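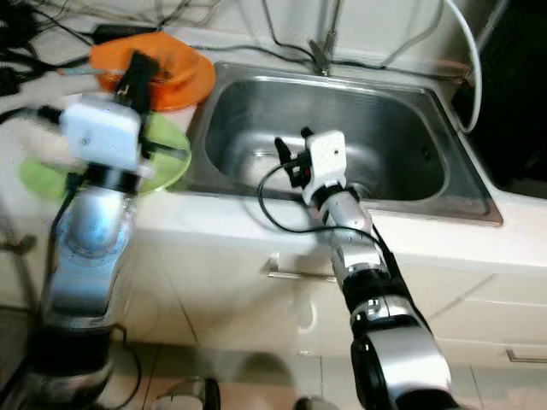

Kitchen, sink and worktop.

**Strebel House, Cerkow — romance readers' signing day and writing weekend**
Safety walk-round, Monday, December 4, 2023
Marks used: OK / ACTION / N/A. Comments are by the person doing the round. Items carried over from June say so.

## 1. Front entrance and book drop

- [x] Front step lit and edge strip in place — **OK.** Strip was replaced after the June event and is holding.
- [ ] Door held open safely while authors unload — **ACTION.** The wedge has gone missing again. In June the door was propped with a box of paperbacks, which is a trip hazard and did the paperbacks no good either. Buy a proper floor hook.
- [x] Mat flat, no curled corners — **OK.**
- [x] Unloading bay marked — **OK.** Cones in the hall cupboard. Authors with more than one car-load have been given the early slot.
- [ ] Trolley — **ACTION.** The Porkon trolley pulls to the left and one wheel sticks. It can be used for banners and empty crates. It shouldn't be used for full boxes of books until the wheel has been looked at. Pledholm have offered to lend theirs for the Saturday.

Comment: the lifting notice from last time was pinned at head height behind the door, so it was hidden whenever the door was open. Moved to the wall next to the sign-in table. Hardbacks and the special editions with sprayed edges come in heavy boxes, and most authors pack them to the top. The joining letter now asks for half-full boxes.

## 2. Signing room (ground floor, long room)

- [x] Capacity notice on display — **OK.** 100 including authors and helpers. Advance tickets stopped at 80.
- [x] Both exits clear and unlocked from inside — **OK.** Tried both.
- [ ] Table plan leaves a clear way to the garden exit — **ACTION.** The plan sent round last week has the dark romance tables across the inner end of the route. Turn that row sideways. This loses one table, and the author concerned has been offered the bay window, which is the better spot anyway.
- [x] Table legs locked — **OK.** The one with the loose catch has been taken out and labelled.
- [ ] Pull-up banners — **ACTION.** They fall over every year. Put them behind the tables against the wall, feet turned out fully. None in the gangway, even if the cover model's face is then partly hidden by the author.
- [x] Cloths end clear of the floor — **OK.** Repeat this check once the authors have set up, as many bring their own.
- [ ] Candles — **ACTION.** Two of the fantasy romance authors have asked about lit candles as table dressing. The answer is no. Battery ones are fine. Scented wax melts with a burner count as candles.
- [x] Extension leads — **OK** as laid out today. Card readers and fairy lights only. No kettles, no heaters, no hair tongs in the signing room.
- [x] Book stacks — **OK** on the plan. Nothing higher than the seated author's shoulder. Spare stock goes under the table at the back, never in front.

Comment: the queue is still the weak point. The best-known author had a line that went out of the room and up the first flight of stairs in June. This time her readers get a numbered slip and are called in groups. She is happy with that. The slips are printed, and the colours are different enough to tell apart at a distance.

## 3. Stairs and first floor

- [x] Handrail firm for its whole length — **OK.**
- [x] Stair lights, top and bottom switches — **OK.**
- [ ] Carpet on the half landing — **ACTION.** Starting to lift along the inside edge. Taped for now. Needs a fitter before the writing weekend, when people will be up and down in socks at all hours.
- [x] Rope across the stairs on signing day — **OK.** Rope found, hooks found.
- [x] Smoke alarm on the landing — **OK.** Tested with the button.

## 4. Workshop and writing rooms

- [x] Room 1, desks and chairs — **OK.** A bit chilly by the window.
- [ ] Room 2, desks and chairs — **ACTION.** One chair drops when leaned back in. Taken out of use and needs replacing before the weekend. Somebody writing a long chapter will lean back in it.
- [x] Sockets and laptop leads — **OK.** Use the wall sockets first. Leads that cross the floor go under the rubber cover, which lives in the bottom drawer of the big desk.
- [x] Heaters — **OK.** Fixed radiators only. The fan heater someone left behind in June has no label and has gone.
- [ ] Window catches — **ACTION.** The far one in Room 2 doesn't close fully. Don't force it.
- [x] Lone working — **OK.** Anyone staying up to hit a word count after the house is locked puts their name on the hall board and rubs it off when they go to bed.

Comment: the sprint session runs for 30 minutes at a time with a proper break between. This was asked for on the feedback forms, mostly by people with sore wrists. Suggest one of the breaks is long enough for a walk to the gate and back. Also suggest that the critique group doesn't use Room 1, as you can hear everything through to the hall and people read their bedroom scenes aloud.

## 5. Kitchen

- [x] Fire blanket in place, pull tabs free — **OK.**
- [x] Worktop sound — **OK.**
- [ ] Washing-up arrangements — **ACTION.** Needs a rota for the writing weekend. Last time everyone assumed someone else was on it, and the mugs had run out by Saturday teatime.
- [x] Sharp knives stored apart — **OK.** In the block, not in the cutlery drawer.
- [ ] Allergy sheet — **ACTION.** The old sheet is still on the fridge. Take it down and put the new one up the day before, once the last forms are back. Cake brought by readers for their favourite authors should be labelled with what's in it, or left in its own box with the packet.
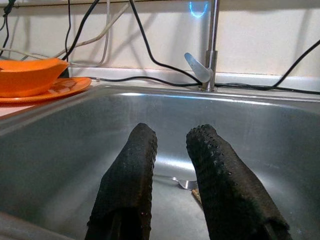
- [x] Hot water notice — **OK.** Still readable.
- [ ] Tea urn — **ACTION.** Sits too near the doorway on the current plan. Move it to the far end so the tea queue and the washing-up don't cross.
- [x] Floor — **OK.** Mop and wet floor sign both in the tall cupboard.
- [ ] First aid box — **ACTION.** Short of plasters and the blue ones are gone entirely. Add some paper-cut sized ones for the signing tables too. This sounds silly but they were the only thing used in June.

Comment: no drinks without lids in the signing room. It was a suggestion last time and is a rule now. A latte went over a pre-order pile and the author had to refund the lot.

## 6. Personal safety and privacy

- [x] Authors' real names kept off the public list — **OK.** Several write under pen names and some of them haven't told their employers. Badges show the pen name only. The sign-in sheet with legal names stays in the folder and the folder stays with the organiser.
- [x] Photo rule on display — **OK.** Ask first. Red sticker on the badge means no pictures at all.
- [x] Quiet room — **OK.** The small study. Authors and readers can both use it.
- [ ] Age guidance at the door — **ACTION.** Wording agreed but not printed. It should be large enough to read from the step. Tables with explicit covers turn them face down or use the plain jackets if anyone under age is in the room with a parent.
- [x] Car park walk after dark — **OK.** Lights working on the Cerkow road side. Helpers to walk out with anyone who would like company.
- [ ] Gifts left for authors — **ACTION.** Need a table and a sheet. Gifts get handed over at the end, with the sender's name where there is one.

## 7. Fire and emergency

- [x] Alarm panel shows clear — **OK.**
- [x] Extinguishers in date — **OK.** The one by the long room had a coat hung on it. Coat moved to the rail.
- [x] Meeting point sign — **OK.** By the far wall, away from the unloading bay.
- [ ] Roll-call sheet — **ACTION.** Ticket list on its own isn't enough, as authors' helpers aren't on it. Add them.
- [x] House address written by the phone — **OK.**

## Still to do before doors open

- Floor hook for the front door
- New table plan sent to all authors, with the row turned
- Carpet fitter booked for the half landing
- Chair for Room 2
- Plasters, ordinary and blue
- Age guidance printed
- Reply to the candle question, politely
- Ring Pledholm to confirm the trolley and what time it can be fetched

Second walk-round to be done the evening before, after the tables are dressed. Sections 2 and 5 in full, the rest only where marked ACTION.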